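People wanted to test our claim about desk surfaces and afternoon slump

Grimshaw is looking for 42 adults in the Trumcombe area to help us find out whether a desk product does what its maker says it does. The maker is Huver. The claim is that working at a natural wood surface makes people less tired by midafternoon. We have read the material behind this claim and were not impressed. Most of it is people who had just bought a nice desk saying they liked it.

So we would like to run it properly, and we need people who don't much care how it comes out.

What you would do

You come to our rooms on Zoteck Street for two afternoons in January. Each visit runs from 1 p.m. to 5 p.m. You do ordinary desk work: sorting invoices, proofreading, a bit of typing. Every hour you fill in a short form about how awake you feel, and you take a reaction test on a screen. On one visit your desk has a wood top. On the other it has a plain gray one. You don't get to pick the order.

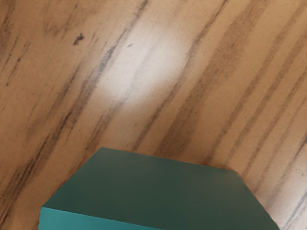 Computer rendering: wood surface with a green and teal block.

You will not be told you are "joining a wellness journey." You will be sitting at a desk.

Who can apply

You should be 18 or over, able to read small print with or without glasses, and free on both afternoons. Please don't apply if you work for Huver, sell furniture, or have written anything online about what wood does for your mood. Coffee is fine before you arrive but not during the session. We know this puts some people off.

Pay

$121 for both visits, paid at the end of the second. If you only come once you get $15 for travel and that is all. We can't use half a set of results, and the last study we ran lost too many people after lunch.

What we can't promise

Forty-two people is a small group. If there is a tiny effect we will probably miss it, and we will say so in the report. Huver is not paying for this and will not see the results before you do. The report will be 2000 words at most, in plain English, and everyone who finishes gets a copy.

To apply, fill in the form at our front desk or ask for one by mail. Tell us which afternoons you can't do. We don't need a cover letter.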